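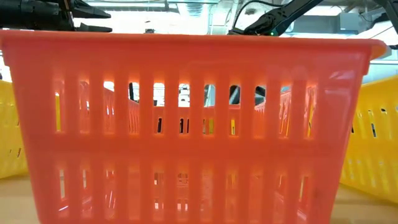 Slotted baskets in red and yellow, with two arms working at the rim.

Writing a house rule for shared-bin work
7/6/22

Most written guidance on robot cells deals with what happens when an arm and a person meet. Much less of it deals with two arms and one container. Kassab, a contract packing firm with 15 two-arm stations at its Plindora site, found this out in April, when it tried to write a single procedure for basket handling and ended up with 17 pages of exceptions.

The procedure now in force runs to nine pages. It is worth reading for the way it treats the container as part of the cell.

The rim is the first controlled item. Earlier versions defined the no-entry volume from the outer walls of the basket, using the supplier drawing. Molded plastic baskets flex, and a basket that has been stacked under load does not always return to its drawn shape. The current rule sets the boundary from the measured rim height of the tallest basket in circulation, plus a clearance of 9 mm. Either arm may cross the boundary. Both may cross it together only at approach speed, which Kassab caps at 140 mm per second.

The second section covers perforated walls. A gripper finger that enters a slot from the inside can hook the basket and drag it. The rule requires that the fingers be closed below rim level unless a grasp has been commanded, and that any unplanned side load stop both arms. Stopping only the arm that felt the load was tried and dropped. The other arm kept its path and pushed the basket into the stopped one.

Color and surface finish get a section of their own, which is unusual. Glossy plastic throws highlights that move with the room lights, and translucent walls let neighboring baskets show through. A depth camera may report a slot as solid, or a reflection as an edge. Kassab requires that each basket color be qualified separately, under the lighting used in production, with neighboring baskets in place. A pass with a red basket does not carry over to a yellow one. Changing a ceiling fixture voids the qualification for every station beneath it.

Cable routing takes up the last two pages. Slack at the wrist must be checked at full reach over the far rim, with the second arm parked at its worst-case position. The check is done by hand, at reduced speed, and logged by station.

Two integrators have commented on the text. Elletti objects to the shared stop and would prefer a controlled retreat for the unloaded arm — a reasonable position where the parts are fragile. Bakby accepts the stop but wants the clearance stated as a share of finger length, so that a tool change updates it automatically. Kassab has kept the fixed value for now. Its operators can check 9 mm with a gauge block.

The procedure says nothing about soft containers. Bags and film-lined cartons are handled at separate stations under the older rules.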